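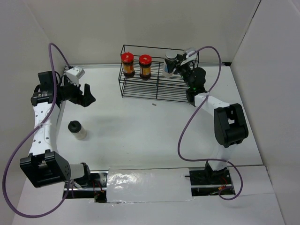
Sustberg Shelf Handling Set: Gripper Comparison
Data card, revision 2
Maintained by the Manipulation Evaluation Group, Hendricks Institute
Last revised in September

Summary

The Sustberg Shelf Handling Set is a collection of teleoperated recordings made to compare two pairs of gripper fingers on a two-arm tabletop cell. The tasks center on jars, tubs and bottles and on a wire rack at the back of the work surface. The set contains 757 episodes. It was prepared for internal use and is released to partner laboratories under the terms given at the end of this card.

The set was designed to answer a narrow question: whether the finger shape in current use should be replaced before the next round of shelf tasks. It was not designed as a general training set, although it has since been used as one by two partner groups.

Finger types under comparison

Wedge. The standard dark fingers supplied with the cell. They narrow toward the tip and fit between closely placed objects. This is the baseline.

Sandum. A broader finger with a shallow inward curve, made in the institute workshop to the drawing labeled Sandum, version 11. It offers more contact area on round containers and needs more clearance on either side.

Both types mount to the same wrist without changes to the bracket or the camera. Finger type is recorded for each arm separately. Mixed episodes, with one type on each side, are included and marked as such.

Cell

The cell has two arms mounted at the front edge of a white work surface, with pale walls on the remaining sides. Each arm carries a small camera above the gripper. The wrist camera cables are purple and are routed back along the arm to its base. A fixed camera provides an overall view.

The controller is the Lanosier dual-arm unit with its stock firmware. Force limits were left at the values set on delivery. Operators worked from a pair of leader arms in the adjoining bay and had access to all three camera views.

Tasks

Place on rack. The operator takes a container from the work surface and sets it on the upper section of the rack.

Remove from rack. The reverse of the above. The container is returned to the open surface and released upright.

Reorder. Containers already on the rack are moved to new positions along the same shelf. Clearance between neighbors varies from one episode to the next.

Upright recovery. A small bottle starts in a tilted or fallen position and is brought upright. One arm may steady it while the other grasps.

Either arm may be used for any task. An idle arm is left wherever the operator last placed it and is not driven to a home position between episodes. Users who train on both arms together should be aware of this.

Contents of each episode

Each episode folder holds three video streams, the joint positions and gripper openings for both arms, the leader arm commands, and a short text file. The text file lists the task, the finger type for each side, the operator code, the outcome and any remark entered at the time. Streams share a common clock. Commands are stored as sent, before any smoothing by the controller.

Outcome labels

Outcomes were entered by the operator at the close of each episode and reviewed by a second person from the video. Three values are used: complete, partial and failed. Partial is reserved for episodes in which the container reached its destination but a neighboring object was displaced. The two readings differed in 51 episodes. Those episodes carry both labels and have been kept in the set. Lindiwe Lekota made the second reading for all tasks except upright recovery, which was read by Kagiso Pretorius.

Findings to date

The Sandum fingers held round, lidded containers more steadily during travel, and operators preferred them for removal from the rack. The wedge fingers were better suited to reordering, where the broader finger often touched the adjacent container on entry. No clear preference was found for upright recovery. These statements rest on operator ratings and outcome labels only; slip was not measured directly.

The group has retained the wedge fingers as standard. Sandum fingers are available on request for tasks with open clearance.

Known limitations

Cable position is not controlled. The loops of purple cable shift as the arms move and in some episodes pass through the fixed camera's view of the surface. Wrist views are also partly blocked by rack wires during low approaches.

Reflections from the wrinkled clear film on the front panel appear in the overall view. Cropping the lower part of the image removes most of them.

The rack was not fastened down. Its position was checked at the start of each session – not before each episode – and small shifts within a session should be expected.

Containers were household items and were not weighed. Fill levels were not recorded.

Changes in revision 2

Outcome labels from the second reading were added. Finger type was corrected for one session in which left and right had been exchanged in the text files. Time stamps for the right wrist camera were realigned following a report from Nokuthula Ngubane.

Access and contact

The set may be used for research by partner laboratories and may not be passed to third parties. Publications should cite the set by name and revision number. Requests for access go to Recep Tokgöz. Errors in labels or missing files should be reported to Lerato Shabalala with the episode number and the stream concerned.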